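Home | News | Gadgets | Campus | Reviews | Contact

Rainy-day delivery robots are up for hire, and I went along for a soggy look

Reading time: 3 minutes

I'll admit I only said yes to this one for the free coffee. Drustetti, the small firm behind the Zarer delivery robot, has opened its hire service to colleges and business parks, and it asked a few of us to come and see the thing earn its keep on a working site. The Zarer runs on wheels, carries parcels and lunches, and finds its own way along the footpaths. You book it through an app called Istska, it trundles over, you take your sandwich out and off it goes again.

What caught my interest was the weather promise. Plenty of firms will show you a delivery robot gliding along in the sunshine. Drustetti is selling this one as a year-round worker, and hire costs £593 a month for each robot, with repairs and the app thrown in. There's a minimum term of 3 months, so you can't just borrow one for the summer fair (I did ask). If you're paying that sort of money you want your post delivered in November as well as July!

You can follow the robot's view in the app while you wait, and I spent far too long doing that when I should have been taking notes. It's oddly gripping - a bit like watching a very slow train journey with the windows streaming.
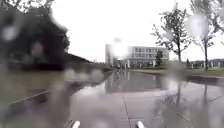

The long straight path towards the offices, as the Zarer sees it. Picture: Drustetti

I asked about all that water on the view, as anyone would. The firm's answer is that the Zarer doesn't lean on one camera for everything. It has other sensors lower down for kerbs and people, and a stored map of the site, which Drustetti's staff make when they set the service up. If it still isn't sure where it is, it's meant to stop and call for help from a person at a desk. I'd have liked a little wiper all the same, and I said so. Apparently one is "being looked at", and I've heard that before from people selling me conservatories.

The site itself is a good test, I thought. You get big smooth slabs in one part and brick in another, and the two behave differently in the wet. Slabs get a shine on them that plays tricks with the eye, and brick holds puddles. Anyone who has pushed a pram across a campus will know which joints rattle your teeth.

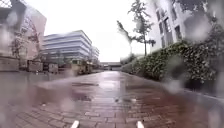 My own order was a cheese toastie and a tea, sent from the canteen to a side door 400 metres off. The tea had kept its lid on, the toastie was lukewarm, and I ate it standing under the porch quite happily. The lid of the robot unlocks from your phone, and that took me two goes with wet fingers. I'd call that my one real grumble about the app, along with the tiny print on the map.

Would I hire one? For a small office, no, you'd be better off with a decent umbrella. For a big spread-out site where people lose half their lunch break walking to the canteen and back, I can see it. The other name in this line is Hunt, whose rival machine is cheaper by the month but charges for each call-out, so do your sums before you sign with either.

Drustetti is taking bookings now through Istska, and says new sites can have a trial run before the term begins. Pick a wet day for yours.

Comments (4)

mossybank: We had the Hunt one at work. Fine until the call-out bills came in. Would be keen to see the two side by side.

Parcel1872: £593 a month and no wiper??

teaforty: Does it do hills? Our site is basically one big slope with a car park at the bottom.

mossybank: @teaforty ours managed a ramp but it wasn't quick. No idea about the Zarer, sorry.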